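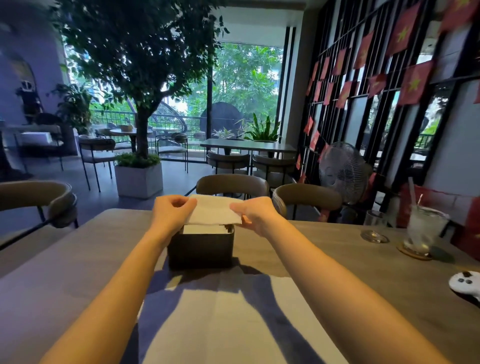
How long should a lazy lunch take? Three hours if you can swing it, and two if somebody has to get back to work.

I used to be a 12-minute eater. Sandwich over the sink, phone in one hand, done. Then I spent most of a September in Cerkutby, a little harbor town where the shops close at noon and don't even pretend they might open again before three, and my whole idea of the middle of the day fell apart (in a good way!).

The first week I fought it. I'd walk down to Oltent, the café at the bottom of the hill, order the soup and ask for the check along with it. The waitress would nod very kindly and then bring it forty minutes later, after the coffee, when I'd stopped looking around for her. By the second week I'd quit asking. I brought a book. I ordered an iced drink and let the ice melt while I watched people argue about where to park.

What surprised me was how little I ate. When lunch goes on and on you pick at things, a bit of bread, some olives, half of whatever your neighbor ordered and couldn't finish. I went home with looser pants and a real opinion about anchovies.

Outdoor tables are a must, if you ask me, and I'm fussy about them now. I want late sun, a chair with some give in the back, and plenty of napkins within reach, as I am a messy person and peaches are a messy fruit.

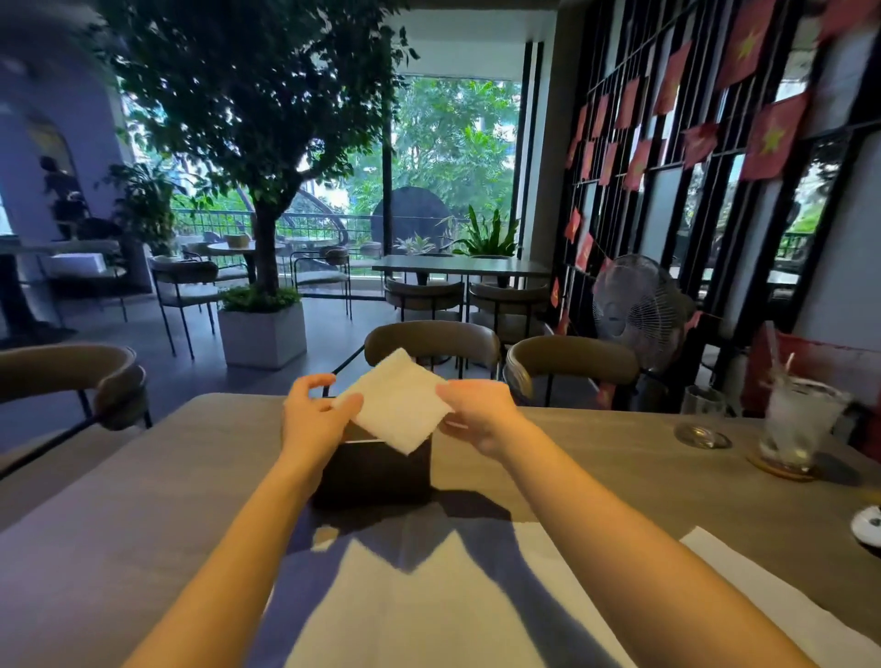

Trying it at home

My own town has no harbor, and everything stays open all day, so I've had to fake it. Once a month I block off the afternoon and head to Nurmi, a bakery with 9 tables and no music, where a bowl of lentils and a roll costs 16 dollars and they'll let you sit until closing. I leave my phone in the car. The first half hour is awful, I won't lie, and I read the menu over and over like it's a novel. Then something lets go and I order dessert.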